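I've been dying to share this one! Our little group at Trostach finally has a result on cloth folding, and Zawadi Owino let me write it up (thank you, Zawadi). We recorded 1,344 folds with hand-held grippers, two at a time, and trained one policy on the lot.
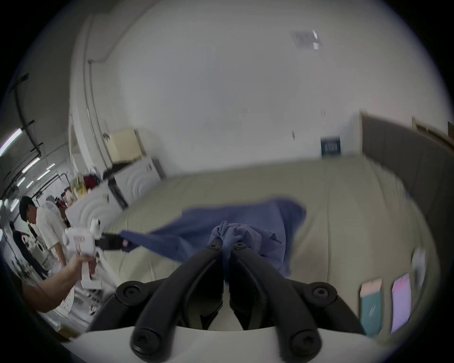
Our method leans on timing between the two hands, so we labeled every demo by which gripper moves first. Erick Kimaro thought that was overkill. But take a blue cloth like this one, with one corner pulled out taut and the middle all bunched up, and the order matters a ton! With the labels in, the policy needed just 789 of the demos to match our old score. Towels are next, and I can't wait.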